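協働ロボットでPCの分解作業をさせるとき、安全ルールはどこまで決めてますか?

2023年11月29日 投稿者:hanpa_kobo

中古パソコンの再生をやっている小さな作業場の者です。デスクトップ機のメモリ抜きをロボットアームにやらせる準備をしていて、社内の作業基準を書く係が私に回ってきました。アーム本体はClalov、先端のグリッパーはOvulovのものです。

メーカーの説明書はひと通り読みました。でも書いてあるのはアーム単体の話が中心で、「開けたケースの中に指先を突っ込む」みたいな使い方だと、どこまで自分たちで決めればいいのか迷います。協働ロボットだから柵なしでいいよね、と上は軽く言うんですけど、ほんとにそれでいいんでしょうか……。静電気の扱いも気になってます。人間はリストストラップをしてるのに、ロボット側は何もしてないんですよね。

同じような作業をしている方、どんなルールにしてるか教えてください。チェック表の項目だけでも助かります!

nejimawashi_21 さん

うちはApazaの基板検査ラインで似たことをやってます。まず「協働ロボットだから柵なしでOK」は危ないです。アームが協働用でも、先についてる物と持ってる物まで含めてリスクアセスメントをするのが基本で、ISO 10218やISO/TS 15066もそういう考え方です。グリッパーの角、指の間の挟み込み、それとケースの縁。ここに人の手が入る場面を全部書き出してみてください。うちは書き出したら4枚になって、ちょっと引きました(笑)

PCの中でいちばん面倒なのはケーブルです。メモリのスロットまで指を下ろす経路に太い束がかかると引っかけるので、うちは作業前に人が寄せて結束する決まりにしてます。CPUソケットのピンも触ったら終わりなので、カバーなしで露出しているソケットの上は進入禁止エリアにして、プログラム側で入れないようにしてあります。 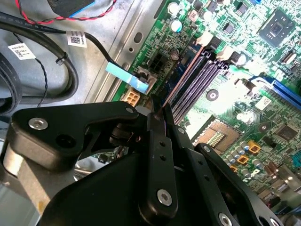
ケースの中に手を入れるとき、ロボットは一時停止にしておけば十分ですか?

一時停止だけでは足りません。うちの基準では、保護停止がかかっていて、再始動の操作が手を入れる本人にしかできない状態にしてから入れることになってます。画面の一時停止ボタンだと、横から別の人が再開を押せてしまうので。調整でどうしても動かしながら近づくなら、教示モードの低速でイネーブルスイッチを握ったまま、です。ここは新人さんに毎回聞かれるので、基準書の1ページ目に同じ問答をそのまま載せました。

静電気は、グリッパーの金属部分がちゃんと接地されているかをテスターで測って、記録に残すのがいいと思います。黒い樹脂っぽい部品や塗装したブラケットは見た目だけじゃ導通がわからないです。指先のパッドをESD対応品に替えても、取り付け側が浮いていたら意味がないので、組んだ状態で測ってくださいね。

あと始業前に見てるのはこのへんです。

・グリッパーのねじの緩み(合いマークを入れておくと楽)
・非常停止を実際に押して止まるか
・PCの電源コードが抜けているか、電源ボタンを押して放電したか
・ケースの固定。アームに押されてずれないか
・把持力の設定値が前日から変わっていないか

長くなっちゃった、すみません。

midori_no_kiban さん

柵はなくてもいいと思いますよ。うちは床に黄色いテープを貼ってるだけですが、今のところ何も起きてないです。速度を60まで落としてるし(単位は忘れました、パーセントだったかな)。

skoku_tanto さん

上の方、単位がわからない速度設定は基準に書けないですよ……。テープも、人が入ったことをロボットが検知してくれるわけじゃないので、それだけを根拠に柵なしにするのはおすすめしません。

Skokunariという現場でロボットの立ち上げをしてます。項目はnejimawashi_21さんのでほぼ足りてるので、2点だけ足しますね。ひとつは変更管理。指先を替えた、爪を長くした、機種の違うケースを流した、こういうときはリスクアセスメントをやり直す、と最初から書いておくこと。うちはこれを書いてなくて、爪だけこっそり長くなってたことがありました。もうひとつは教育の記録です。産業用ロボットの教示や検査をする人には特別教育が必要になる場合があるので、自分のところの機械が対象かどうか、メーカーか労基署に早めに確認しておくと安心です。

基準書は薄くていいので、日付と版数は必ず入れてください。古いコピーが壁に貼ったままになってるの、けっこう見ます。

関連する話題
・グリッパーの把持力、基板を割らない設定の決め方
・ESDマットの接地点検はどのくらいの頻度でやる?
・中古PC分解の工程表、どんな様式を使ってますか
・非常停止ボタンの位置で揉めています
・リスクアセスメントの用紙、手書き派いますか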